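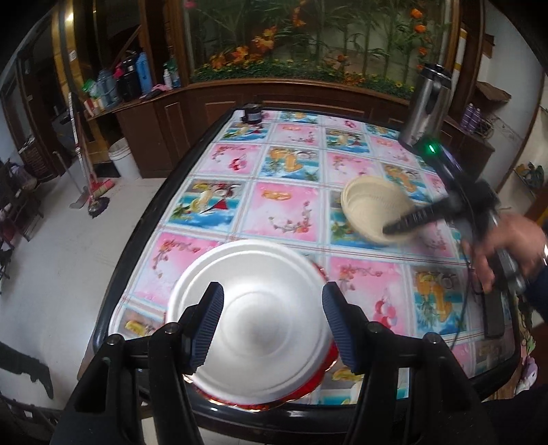 About Boros

Boros is a small table-setting and home-skills school. We teach people how to lay a table, clear a table, store what was on it and look after it for years, and we do all of this on ordinary tables with ordinary dishes! If you have ever stood in front of a cupboard at six in the evening wondering which bowl goes with which tray (and whether the tablecloth you like will fight with all of it), you are the person we had in mind when we started.

What we do

Our classes are about the things people eat from, serve from and carry food in. Bowls, trays, baskets, lids, cloths. We spend a lot of time on round things in particular, since round pieces are what most households own the most of and store the worst. They get stacked any old way, they slide, they chip at the rim, and then the good one lives at the back of the shelf for ten years because it's too much trouble to get it out.

So we get it out. A typical class begins with a covered table and a pile of mixed pieces, and the first job is simply to find each one a place. White on red is a pairing we come back to again and again – a big plain white piece with a red round one under it, so that a bit of shiny rim shows past the edge. It looks like a feast before there's any food, and it costs nothing if you already own the pieces. Most people do, and most people have never put the two together.

After that we talk about reach. Where does the basket go so the person at the far end can get to it? Which piece has to move when the hot dish comes out? Can you lift the top bowl without rattling whatever it's resting on? It sounds like small stuff and it is small stuff, and we love it.

How we got started

Boros grew out of a weekend table that Évan Moulin used to set up at the back of a secondhand shop in Tolberg. He had been buying up odd trays and bowls, one at a time, never a full set, and people kept stopping to ask how he made them look as if they belonged together. He would show them, right there, moving pieces around on whatever cloth was down. Then they'd go home and come back with their own bowls in a shopping bag, wrapped in dish towels, wanting to know what he would do with those.

That went on for two winters. When the shop closed, Évan kept the table and rented our first room, which had one window, a sink with a slow drain and not nearly enough shelving. We have moved since. The sink here is excellent and we are still a bit giddy about it.

The name comes from the street of that first room. A few of our early students assumed it was a kind of soup, and there was a stretch when we got phone calls asking for the lunch menu. (We don't serve lunch. We do have tea, and there is usually a cake.)

Why we use busy tablecloths

Visitors often expect plain white linen. We own some, and it comes out for the formal class, but day to day we work on printed cloths, the busier the better. Our favorites have a grid of picture squares in pink and blue with pale bands and thin lines between them, flowers and curly motifs all over the place.

There's a real teaching reason for it. A grid gives you something to line things up with. You can see right away if your place settings are drifting to one side, or if you've put everything in the middle and left no room for elbows. Once students have done a few tables on a grid they start to feel the spacing, and they can do it on a plain cloth too.

The other reason is that people have cloths like this at home. They came from a grandmother, or a market, or a trip, and they sit in a drawer because they seem too loud to use. We think they should be on the table. The trick is to keep the pieces on top simple: a plain white bowl, a beige basket, one strong color and no more. Leave some of the pattern showing between things. A cloth with nice red flowers on it deserves to have them seen, so slide the bowl over a little.

They wipe and wash well, too, and a dribble of tea vanishes into the pattern until you can get to it.

Our classes

The Everyday Table is where nearly all of our students begin. It runs over four evenings and covers choosing a cloth, pairing and layering round pieces, placing a bread basket, and clearing up in an order that makes sense. You'll set a lot of tables. By the third evening people get fast and start having opinions about each other's baskets, which is when it gets really fun.

Undance is our class on moving things safely in a crowded room. The name was a joke about all the little sidesteps people do around one another while carrying dishes, and it stuck. You learn to pass, lift and put down without that shuffle. We do it with full bowls from the second evening on, so please wear shoes you don't mind splashing!

Cupboards and Shelves is about what happens after the meal. Nesting bowls by depth, storing lids next to the things they cover, lining a basket so it doesn't catch on the cloth, where to put a tray that's too wide for everything. Bring measurements of one cupboard at home – width, depth and the height between shelves. We'll plan it on paper and you can go home and do it the same night. Several people have sent us photos at midnight.

The Gollesau Table is held once a year, in June, and it's the big one. We set a single long table in the orchard at Gollesau, everyone brings pieces from home, and we work out together how to make it all sit side by side. Last time the shared stack included soup tureens, a fish platter nobody could lift alone, cake stands, and a set of egg cups shaped like hens. It was glorious and it took until dark to wash up.

Our collection

Everything we teach with comes from the collection, which has grown well past what any sensible school would own. At the last shelf check it stood at 2034 pieces, with 781 of them bowls or lids of one kind or another. Évan insists that a lid turned over is a bowl, and we've given up arguing and count them together.

We have 421 trays and round dishes. The red ones go out on loan more than anything else we own, and the ones with gold edges have a waiting list from the first cold weather until New Year. Baskets are kept in the hallway, where the air is drier.

Students can borrow from the collection free of charge while they're enrolled, and for one season afterward. Take things home, eat from them, find out what you like before you buy anything. Pieces do get chipped, and we would much sooner have a chipped bowl that's been to 20 birthday dinners than a perfect one that has only seen our shelf. Just tell us when you bring it back so we can move it to the practice stack.

We also take donations, with a few limits. Yes please to bowls, lids, trays, serving dishes, bread baskets and printed tablecloths of any size. No more mugs, please! We can't take glassware either, because we don't have a safe way to store it at the moment.

How we teach

Groups are small and there's no front of the room. The table is in the middle and everybody works from whichever side they happen to be on, which means you see each setting from a few angles as you move. Something that looks lovely from one chair can look like a pile from the opposite end, and it's good to find that out early.

We don't do much theory. There is a handout with the basic spacings, and you're welcome to ignore it once you've got the hang of things. Mostly it's picking up, putting down, standing back, having another go. Évan teaches the Everyday Table himself and he will happily spend a quarter of an hour on the angle of a basket if the group is in the mood. He's just as happy to leave your table alone when it's working.

You don't need matching dishes, a big dining room or any idea what a charger plate is. We've had students who live in one room with a folding table, and their settings have been among the best we've seen. A small table makes you choose.

We also welcome left-handed setters, people who work seated, and people with sore or unsteady hands. Lighter pieces and baskets with a good thick rim are easy to swap in, so mention it when you sign up or just quietly on the evening.

Visiting us

We're on the ground floor, across the courtyard, second door after the bike racks. The door sticks in wet weather and needs a shove. Evening classes start at 6:30 and the room is open from 6 for anyone who'd like to look through the shelves first, and we really do recommend it, because handling the pieces before class makes the first exercise go more smoothly.

If you would like us to look at something from home, bring it along in a towel or a box with a bit of padding. One or two pieces are plenty for a first visit. Cloths can come folded any way you like. There's an iron here.

For class dates, loans and donations, leave a note through the contact page with your name and which class you're interested in. Replies come from whoever is at the desk, usually in the afternoon, and if you're asking about gold-edged trays for December, please write early.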